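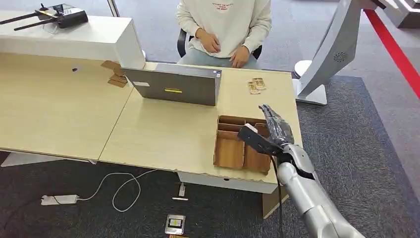

Chapter 6
Teaching a Hand to Hold On

By now you have an arm that goes where you tell it to. If you worked through the last chapter you also have a notebook full of joint angles, and possibly a dent in something. Good! We're going to leave the arm alone for a while and spend this chapter on fingers.

I put off fingers for as long as I could. When Martim Cardoso and I started our build at Medley, the shared workshop where most of this book was written, we had a simple clamp on the end of the arm and I was perfectly happy with it. It opened, it closed, it picked up blocks. Then Martim wanted it to pick up a phone charger, and after that a screwdriver, and after that a sock (I still don't know why a sock), and the clamp dropped every one of them. So we went shopping for a hand.

Two things surprised me once we had fingers to play with. The first was how little the arm work helped. I had 161 saved arm positions and I thought I could reuse most of them. I kept 26. A clamp only cares where the middle of the object is, but a hand cares which way the thumb is facing, and that changes how the wrist has to come in, and that changes the elbow, and so on up to the shoulder.

The second was the thumb itself. Most of us think of gripping as something the fingers do, with the thumb helping out. Try this before you read on: pick up a pencil using your fingers and palm only, thumb stuck out to the side. You can do it, but now try to turn the pencil around. 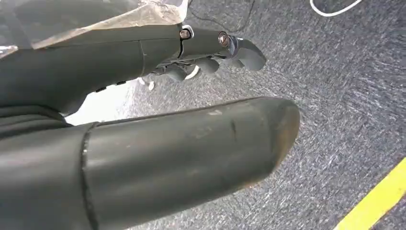

So we'll program the thumb first and the fingers second, even though every kit manual I've read goes the other way. The thumb gets its own file, its own speed limit and its own stop command. Martim calls this fussy. He was the one who had to untangle a finger linkage in January, so I think I've won that argument.

What you'll need for this chapter

A hand with a thumb that moves separately from the fingers. The Rebelo hand kit is fine, and so is anything you've put together yourself, as long as you can send each finger its own command. You'll also need a small pile of things to grab. Start with boxy, light objects that you don't mind dropping, and save the round ones for Section 6.4, where we'll have our hearts broken by a plastic egg.

Clear more desk than you think you need. I mean it — the hand is wider than the clamp was, and it swings wider too. Your cables need slack all the way down the arm, so run the arm slowly through its full reach once with the hand empty and watch the cable the whole time.

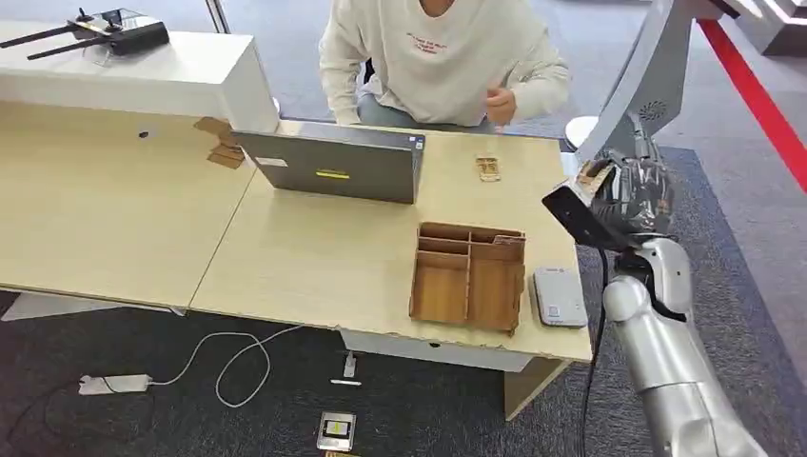

Figure 6.1 The hand closed around a black rectangular device near the front corner of the desk.

Flat-sided objects make good first practice. With a box shape you can look at each finger and see whether it's lying against a face or sitting on an edge, and you can fix one finger at a time. Write down the numbers for each finger as you go. My own log from the Fovwood sessions runs to 1048 lines, and I've gone back to it more often than to any manual.

6.1 Finding zero

Before a finger can close by the right amount, it has to know what "open" means. Power up the hand with nothing near it, send the open command, and wait until every joint has stopped moving. Now look at the fingertips from the side.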